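Gindetti soft fingertips, green, set of four – long-term review
Reviewed by Siebe Verbeke
Fitted to: two-arm tabletop robot, serving cell
Rating: four out of five

I bought these to replace the hard black pads that our arms were delivered with. The cell does one job, which is moving drinks cans and pastries between serving trays, and the hard pads were fine on cans and poor on everything else. They marked icing and they let go of paper holders if the holder was even slightly creased. Ans Van Beek had used the Gindetti tips on another bench and lent me one to try, and I ordered a full set the same afternoon.

What you get is four bright green tips, eight screws, a small hex key and a folded sheet of instructions. The sheet is poor. It shows the tip the wrong way round in the second drawing, and if you follow it you will end up with the flat side facing outwards. The thick edge goes towards the gripper body. Ignore the drawing.

Fitting

Power the arm down and let the gripper go slack before you start. The old pads on ours were held with threadlocker and one screw needed warming with a hairdryer before it would move. After that it was 30 minutes for both arms, with most of that spent cleaning out the old threadlocker. The supplied hex key is soft and rounded off on the third screw, so use your own.

The new tips are longer than the old pads. You have to tell the controller this or it will press every can into the tray. Our tool length went from 1,201 to 1,217 in the controller's own units, and I then ran the open and close limits again. Do the limits with both tips fitted. I did the first arm with one tip on, to save time, and had to do it all again.

Setting up the trays

Most of the work is in here and the sheet doesn't mention it at all. Changing the tips changes where the gripper can reach between items, so the old tray positions were no good to us. We went back to placing everything by hand and teaching each position again. Glossy trays are harder than matte ones, as the reflection of a can confuses our depth camera, and I ended up lowering the exposure for those. Paper under the food helps with the reflections but it moves, so press it down before teaching a height. 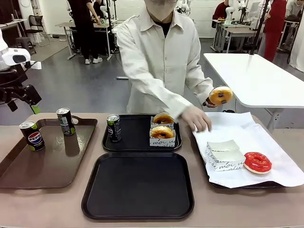
Laying out the trays by hand, with one of the green tips at far left.

We keep spare room on the trays on purpose. A softer tip spreads as it closes, and with paper holders packed tightly it will nudge the one next door. Roos Meijer worked out the spacing for us by putting a holder down, closing the gripper on it and drawing a pencil line where the tip reached. It was slow but we have not had to change it.

Use

On cans the grip is as good as before, maybe slightly better when they are cold and damp. On doughnuts it is much better. The old pads left two dents in a plain ring and took the icing off a glazed one. These leave a faint mark on icing and nothing I can find on plain dough. I run the closing force at 40 per cent for pastries and leave it at the default for cans. Paper holders are still the awkward item. Go in low, near the base, where the card is stiffest.

Cleaning and wear

Sugar is the problem. Icing dries in the grooves and after a morning's running the tips start to stick, so the item hangs on for a moment after the gripper opens. We wipe them with warm water at lunch and take them off for a proper wash when the cell is shut down for the night. Don't use alcohol wipes. Pieter Wouters did, in May, and that pair went cloudy and then split at the screw holes. Gindetti sent a new pair without any argument, although they did take their time.

Apart from that the wear has been low. The tip on the left arm has a small nick from catching a tray handle, which was my teaching and no fault of the product.

Compared with others

I have also tried the Tamora tips. They are cheaper and grip well, but they are too thick to get between two cans standing close together. Jasper Dierckx prefers them for bottles.

Good: gentle on food, easy to see on camera, decent replacement service.
Bad: instruction sheet, hex key, grooves that hold sugar.

I would buy them again, and have ordered a second set as spares.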